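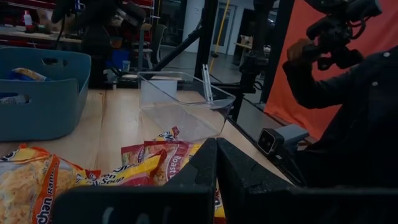 Ramen packets on a wooden tabletop.

3 min read

Print | E-mail

Oi-ling Hsueh has prepared tax returns for 18 years, and she would like people to stop getting excited about their refunds.

"It was your money in December," she says. "Now you're getting it back with no interest and you want to throw a party."

I called her to ask about Masow, an app that promises to fix your withholding in two minutes. Its ads say the typical user is leaving $4,000 on the table. Hsueh asked whose table. I had put the same question to the company, which sent me a link to the ad.

She did try it. The app wanted her pay stub, her bank login and her filing status, in that order. "I'd have started with filing status," she says. It never asked about a second job, and for a lot of her clients that is the whole problem.

Does she think anyone should pay for it? "You can fill out a new W-4 for free. Payroll has to take it."

I pointed out that plenty of people find the form confusing. She agreed, up to a point. "Then pay somebody for an hour. Don't pay every month for a form you change when you get married."

Masow charges $47 a year after the trial. Hsueh canceled hers, and says she is still getting the e-mails.

We use cookies to improve your experience. By continuing, you accept our cookie policy.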